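Marketing Writing, Unit 3: Email Subject Lines and the Words Beneath Them
Handout for Thursday, February 8, 2024
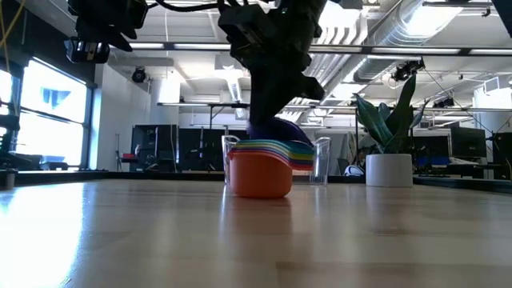

Last week we left off at the inbox, where good writing goes to be deleted. Keep your notes on audience handy. You'll want them for the exercise at the end.

1. What a subject line is for

It gets the email opened. It doesn't have to sell the product, explain the company's values, or rhyme. A reader gives it about as much attention as a road sign on a road they drive every day.

Compare two lines from the Hepburn kitchenware mailing in your packet:

Exciting news from the Hepburn family!
Your lid doesn't fit? We'll swap it until July

The first could come from anyone with a family. The second is for people with a lid problem, a larger group than you'd think. Note that it also gives a deadline without shouting about it.

2. The preview text

Most mail programs show a little gray text after the subject line. If you leave it blank, the program grabs whatever comes first in the email, and so for one whole season customers of Numik were greeted with "Trouble viewing this message? Click to open in browser." Write the preview yourself. It should add something to the subject line. Repeating the subject line in slightly different words is a popular choice and a waste of space.

3. The body

One email, one request. The Lurnitz sample asks the reader to register for a webinar, download a guide, follow two accounts, and refer a friend. I have marked all of these in red on my own copy and ran low on red.

Things to look for in your own drafts:

- an opening paragraph that clears its throat (delete it, then see if you miss it)
- "we" in every sentence
- a button that says Submit
- the word "solutions"

4. Lists and numbers

A mailing list of 1000 people who asked to hear from you will usually treat you better than a much bigger one you bought. Asex, our practice client for the term, started with 869 addresses, more than 100 of which bounced on the first send. That is a cleaning job, and it comes before any writing. Yes, we will also discuss the client's name when we reach the unit on spam filters.

Open rates deserve some suspicion. Some mail programs load every message on their own, so an "open" may be a piece of software having a quiet look. Clicks are better and replies are better still, even the rude ones.

5. Exercise, due next class

Pick one email from your packet. Write 3 new subject lines for it, each with its own preview text. Cut the body by half. Then read the result aloud to someone who doesn't study marketing and write down the point where they stop listening.

Bring two printed copies. The printer on our floor is out of toner again, so plan for that.

Reading: packet, section on welcome emails. Skip the part about emojis, it has aged badly.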